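Wedgate Skating Laboratory, Notebook 3
July 4, 2023

Subject: blade wear and rink temperature, Skallar figure blades. Continued from the previous entry.

The ice plant at the Abbasi rink was serviced overnight, and the surface was judged fit for testing by mid-morning.

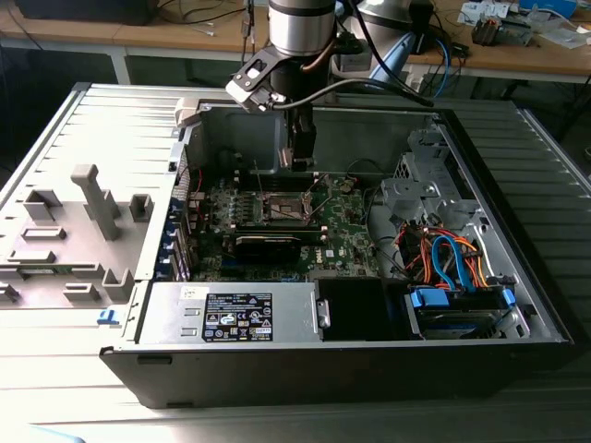
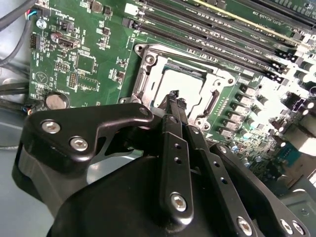 Open Dell tower with the gripper at the board, side view and close view.

Test work. The pair skaters' blades were measured before and after the morning session. Hollow depth was read at the toe, middle and heel. Pair 59 showed uneven edges, with the inside edge higher on the left foot. The same fault was recorded for this pair in the spring, and the grinding wheel should be dressed before any further sharpening.

Jump landings. The force plate under the practice mat recorded 145 landings. Readings from the first set are to be discarded, as the plate had not been zeroed. The remainder are stored under run 3111. Double jumps landed on the outside edge gave cleaner curves than those landed flat, in line with the Skinville trials.

Open points. The ice thermometer at the north end reads higher than the one at the south end. Both are to be checked in the same ice bath. Colleagues using the mat are asked to enter the skater's boot size on the sheet.

The long program trials are moved to August. New blade guards have been ordered.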